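Laundry Corner: Empty the Basket First

Coats, sweaters and the great fall sort-out
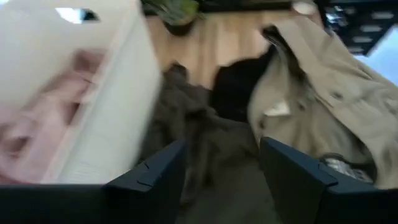

One reader in Lepik wrote in after last month's item to say that she had given up on sorting altogether, that everything in her house goes in at once on cold, and that in 12 years the only casualty had been a pair of white socks she never liked anyway. Could we please, she asked, stop telling people to make five piles?

Yes! We can! I read that letter twice and then went and stood in my own laundry room and counted my piles, and there were six, and one of them had a single dish towel in it. So this month's Laundry Corner is a lot looser than the last one, and I'm much happier with it.

What I still want to talk you into is tipping the whole basket out before you wash anything. Especially now, when the in-between clothes are coming out of the closet and the basket is full of things that don't normally meet each other. A khaki jacket, a dark sweater, something black that could be leggings or could be a cardigan until you shake it out. In summer my basket is all T-shirts and towels and I could do it with my eyes shut. In October it's a different animal, and I love it. I'd forgotten I owned half of this stuff.

So, out it all goes, on the bed or the floor or the big table, wherever you've got room. Then I go through it in this order, more or less.

Jackets come out first. They're the bulkiest thing in there and they hide everything else (I found 14 dollars and a library card under one last week, and the library card wasn't even in a pocket). Lay the jacket flat, open it up, and find the label. If the label says no machine, believe it and hang the thing up to air. If it can be washed, do up the zipper, fasten any buckles or snaps, leave the buttons undone, and turn it inside out. Buttons pull at their threads when they're done up in the wash, and zippers chew on whatever is next to them when they're left open. I lost a very nice scarf that way.

Cotton jackets in khaki or tan deserve a word of their own, as so many of us have one. They pick up gray at the collar and cuffs long before the rest looks dirty. A dab of plain dish soap on a damp cloth, worked into the collar and left for a few minutes while you sort the rest, does wonders. And please keep them away from anything new and dark. An old black T-shirt that has been through the wash a hundred times will probably behave. A brand-new one will share.

Next, the knits. Anything that might be wool goes to one side until you've read the tag, and I mean anything. I have guessed, and I now own a sweater that would fit a large cat. Cotton and acrylic sweaters can go in on a gentle cycle, inside out, with the water cool. Once they're done, don't hang them, or the sleeves will be down at your knees by morning. Lay them on a towel, roll up the towel, press, unroll, and then leave the sweater flat somewhere with a bit of air moving. I use the top of the chest freezer with a dry towel under it, and it takes a day and a half.

Then the darks. Olive, brown, navy, charcoal and black have all been going in together at my place for years, cold water, inside out, and I have no complaints. This is where our reader in Lepik and I agree completely. Five shades of dark don't need five washes.

Whatever is left is usually the light stuff, and by this point there's so little of it that it looks like nothing at all, which cheers me up every time.

Pockets! Do them as you go, every single one, inside pockets too. Tissues are bad, but lip balm is worse. If you do get lip balm or crayon through a load, scrape off what you can, put the fabric between paper towels and go over it with a warm iron, changing the paper often. Then soap, then wash again. Don't put it in the dryer until the mark has really gone.

A few of you asked about baskets after the Trorero swap table, where we had a whole stack of them and they went in the first half hour. I like a plain plastic one with proper handle openings and smooth sides. Wicker looks lovely and snags every knit I own. The plastic kind can be rinsed in the tub with hot water and a splash of vinegar, and I'd do that a couple of times a year, more if gym clothes live in there. Let it dry upside down. If a handle has a rough edge left from the mold, a minute with fine sandpaper takes care of it.

And a basket doesn't need to be full before you deal with it. I used to wait until I couldn't see over the top, and then the damp thing at the bottom had been there for a week. Nearly 23 pounds of laundry is also no fun on basement stairs (yes, I weighed it). Smaller and more often has been so much nicer.

Two notices to go with all this. The coat rack in the hall at Plalton is open again for anyone who has outgrown a jacket or needs one. Clean, please, with pockets emptied, and pin a slip of paper to the collar if the size label is missing. Kids' sizes are what we're shortest on, and anything waterproof disappears right away. Loose buttons are welcome too. There's a jar.

The mending table runs from 6 in the evening in the small room across from the rack. Bring your own thread if you need a particular color, as we have black, white and an awful lot of orange. Last time somebody fixed a stuck zipper with a pencil, just by rubbing the lead along the teeth, and the whole table stopped to watch.

Next month is bedding, including how to wash a comforter without it turning into a lump. If you have a trick for that, send it in. I've tried tennis balls and I'm open to other ideas.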